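From: Dagim Wako
To: home-automation list
Subject: Re: Re: are chores solved yet?

On the list this April, Theodorakopoulos wrote:
> I keep seeing clips of arms folding shirts and I'd like to know
> what happens on the take after the one they post. Has anyone here
> run the same chore a few hundred times and kept score? Two hands
> on one object is what I care about. Half of my kitchen is that.

Yes! We have, and I've been meaning to write it up. The Grulthorpe bench has two small arms on one rail, and since the winter we've had them doing handovers and two-sided grasps with whatever is lying in the shop. Last month we logged 400 tries and 340 were good, meaning the thing ended up where we wanted it and no one had to reach in. I was grinning all afternoon.

Now the less shiny part. Flat things are still the worst. A mug gives you a handle and some height, but a slab lying on a hard floor gives a gripper very little to get under, and if one arm pushes a hair early the piece spins away from the other. Most of our 60 misses were exactly that. Orkham suggested slowing the second arm for the last 3 cm — it helped a lot, and I'd try it before buying anything.

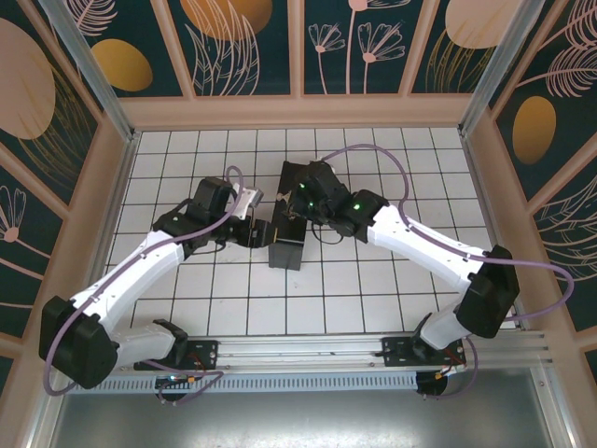 Both arms on the flat black block, right gripper on top, left jaw at its side.

So, can they do your kitchen? Mine, no. Clearing one kind of object off one known surface, I'd say we're close, and I didn't expect to write that this year. Next I want to try the Gedanix finger pads, and I have 6 pairs coming. If anybody has run soft pads on tile, please tell me how fast they wear!

Dagim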